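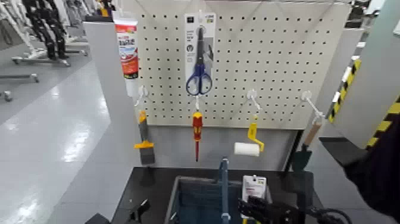 3.2 Where small tools get put back

Itzel Ponce and Emiliano Zepeda
August – working draft

Figure 3. Pegboard with hanging goods, incl. scissors still on their card and a screwdriver.

Shared workshops lose hand tools. Earlier work mostly blames theft; our diary data points elsewhere. Of the 63 members who kept a diary at the Olvera site, 22 said they had put a tool down "somewhere near" its place in the past month, and 8 had bought a duplicate of something the shop already owned. Theft came up in 3 diaries.

Open hanging storage (Fig. 3) was liked by most. Drawers less so – people forget what is in them. Cisneros, in her interviews at the Pavance site, heard the same complaint but tied it to labels, which wear off and dont get replaced. We did not code for labels. Should have.

Time of day mattered more than expected. Evening users left at closing, often in a rush, and returns slipped. Morning users then spent the first part of thier session looking for things. No difference by length of membership.

Limits: self-report, one season, two sites. Members who dropped out may be the messier ones. Section 4 takes up borrowing between benches.

Filed under: Shared Space & Everyday Practice
Contact: Itzel Ponce | © the authors | Back to top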